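Skundero Bench Cushion, 60 in.

Item 248
Made by Diramach
Colors: oat, slate, dark green

The Skundero is a flat seat cushion for entry benches, window seats and church pews. It is 60 inches long and 15 inches deep, with a foam core and a zip-off cotton cover. The foam is firm. If you want something to sink into, look at the Trình instead - same length, softer fill, and it needs plumping every few days.

The cover has a zipper along the back edge and one short side, so the foam slides out without folding. Wash it cold and hang it to dry. The dryer will shrink it, and a shrunken cover is hard to get back on. Spare covers are sold separately in all three colors.
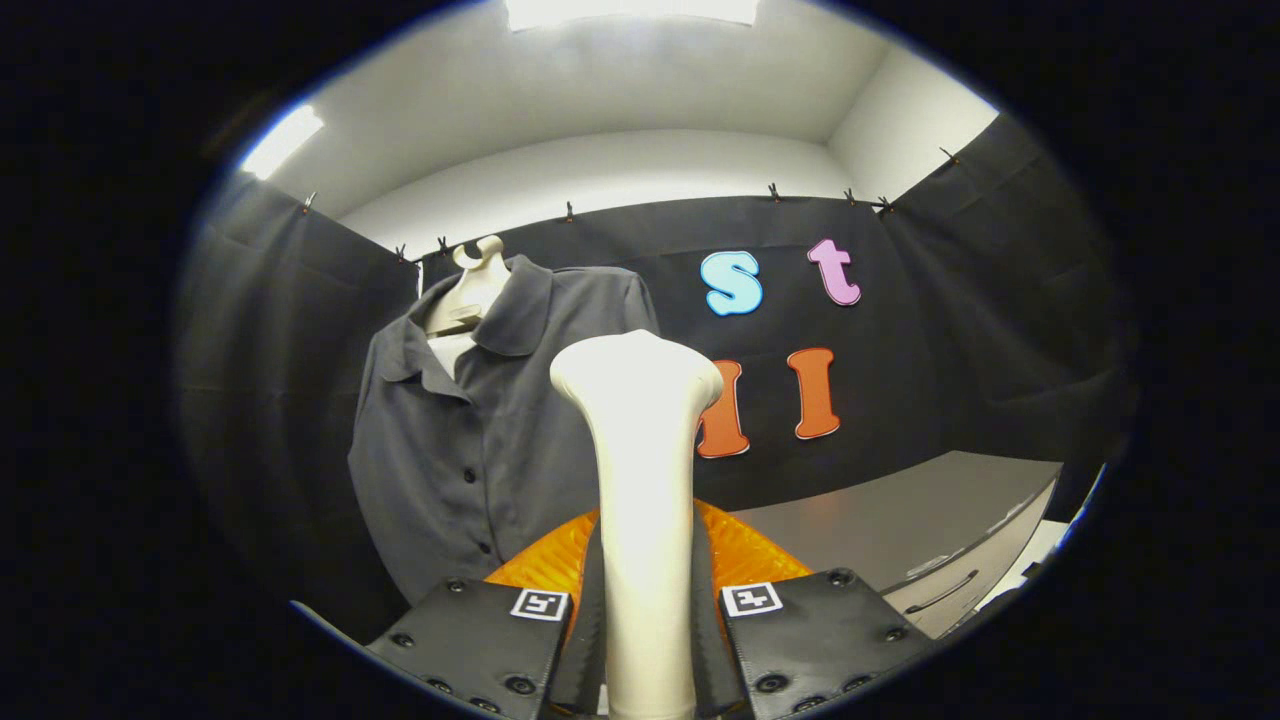
Four ties are sewn into the corners, each 9 inches long. They go around most bench legs or slats. For a solid bench with nothing to tie to, order the non-slip underlay and trim it with scissors to an inch shorter than the cushion on each side. The ties can be tucked under.

Measure the seat before ordering, and measure it at the front and the back. Older benches are often not square. We can cut the foam down to any length over 23 inches, and the cover is resewn to match. Cut cushions take up to two weeks and can't be returned.

The dark green was changed in January. It is a little bluer than before, so if you are matching an older cushion, ask for a swatch first. Swatches are free.

Customer notes

"Used on a hallway bench with two kids and a dog. Cover has been washed many times and still fits. Wish the ties were longer." - Hường Doãn

"Firmer than I expected but I got used to it. Slate is close to charcoal." - Huệ Vương, 24 June 2017

Also in this range: Skurkoletti chair pad (round, two ties), Trình bench cushion, non-slip underlay, spare cover for Skundero.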